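4.2 Leveling the Murkau desk frame

1. Clear the desktop and unplug the power supply.
2. Turn each foot counterclockwise until it touches the floor.
3. Set a level along the rear edge, then across one side. Adjust the low corner in half turns.

Note: Maximum foot extension is 23 mm.

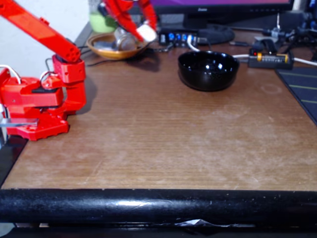
4. Tighten the lock nuts and check the level again.

Caution: Do not drag the desk with the feet extended. Lift it with two people.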